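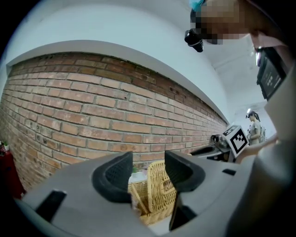

Brick wall at Onddale

From: Hacer Saraç
To: consort-list
Subject: Re: [consort] pitch, the echo, and the Grelov parts

Quick one between trains, sorry if this is scrappy. Replying to Mansa in pieces, his message quoted where it matters. Rest of it is in the archive.

> Mansa Sulemana wrote:
>
> Before we all agree that Saturday was a disaster because of the
> room, can we talk about tuning? I stood next to the tenors the whole
> time and we were flat in the slow pavan from the second repeat on.
> Brick doesn't make anyone flat. Also I have now been asked by three
> people whether we are playing from the old photocopies or the Grelov
> edition and I don't know what to tell them. The bar numbers don't
> match and I lost my place twice.

OK. Tuning first. You're right that we were flat. Not going to argue. But I do think the room has something to do with it, just not the way people were saying after. When everything comes back at you off a hard wall you can't hear your own low notes well, so you back off. You back off on a tenor recorder, pitch drops. Bass even more. At the Arthur Street hall we had curtains and that awful carpet and everybody blew like mad to be heard. So we got used to blowing.

Not saying that's the whole story. Cold instruments are the other half. Please please warm up the head joint before we tune. Inside your coat, under your arm, I don't care. And don't tune the second you sit down. Play long notes for a bit, then tune. Two of the altos are plastic and two are pearwood and they go up at diffrent speeds, so whoever tunes first is wrong by the time the last one's done.

Suggestion: we tune to the bass. Not to the app. The app is fine at home.

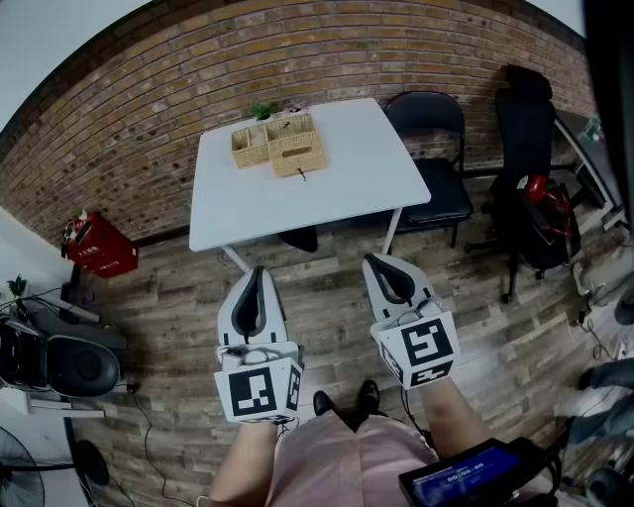 4 min read

Second thing, the echo. Went back and listened to the recording on the bus. It's better than I remembered. The galliard sounds big and kind of churchy, the pavan is mud. Which makes sense, slow overlapping lines and nothing to soak them up. For this music I'd honor the space and take the slow ones a notch faster, with a cleaner lift before each phrase. Tongue more. "Du" and not "lu" on the long notes. Tenors especially, you are gorgeous but you are smearing.

Where we stand matters too. We had our backs to the wall in a straight row, I think that's the worst setup we could have picked. Half circle, basses at the ends, sopraninos nowhere near me thank you. Would like to try that before anybody starts pricing foam panels. Someone on here had a cousin with moving blankets? If those are still going, write me off list.

> Also: who is actually turning up in November? I count on one hand
> the people who said yes in writing. I am not hauling the contrabass
> to Jandinmont for a quartet.

Ha. Fair. Yes in writing means a reply to THIS message, to the list, with the word yes in it. Not a thumbs up to me at the bus stop. The Jandinmont people want a program from us and I'd rather send them one we can play. Slot is 20 minutes, that includes walking on and walking off. So no, we can't do all of the suite. I'd drop the second galliard and the fantasia with the horrible bar 219. You know the one. We have never once come out of that bar together, and I don't beleive we are going to start now.

Proposed order, shout if you hate it:

Short pavan (fast enough that people stay awake)
First galliard
The canzona, all of it
The lullaby, altos and tenors only
Canzona ending again as a bow piece, if they clap

The lullaby in the middle gives the sopranos a rest and gives the contrabass time to drain. Mansa, you'd be sitting out for that one. If that's the dealbreaker tell me and I'll swap in the drinking song, there's a real bass line in that and it's fun.

> And please can we settle the edition.

Yes. Settling it. Grelov. Everybody. The photocopies go in recycling. I know the old ones have your pencil marks in them, mine too, years of them. Spend an evening copying across. The Grelov is a bit cramped but the numbering runs straight through and there are hardly any bad page turns, except the alto part in the canzona. For that, photocopy the one page and tape it so it folds out. Don't tape over the top stave like I did.

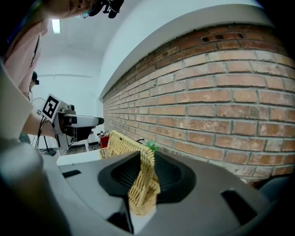
One snag with it, the tenor part is missing a sharp in the canzona, third line, second F. Write it in now before you forget. It sounds wrong without it and every time we hit it somebody blames the tenors for being flat, which, see above. There might be one more in bass 2 near the end but I want to look at the score before I say so.

Clefs: the bass 2 part comes in both clefs. Mansa reads either. If anybody else is covering bass 2 say which you want and I'll bring that one.

Bits and pieces, no order:

Stands. Bring your own. The folding wire kind is fine, put a clothespin on it.

Cork grease, I have a spare tub, ask.

If your thumb hole is leaking on high notes it's probaby your nail. Trim it.

Recording link coming tonight, the file's huge so give it time. Listen to the pavan once with the part in front of you and once without. Then the galliard to cheer yourself up.

Mansa, did I get everything? I skipped your bit about temperament on purpose, it needs its own thread and I need a coffee before that one. Start it if you like, put [temperament] in the subject so people can find it.

Train's here. Yes in writing, please.

Hacer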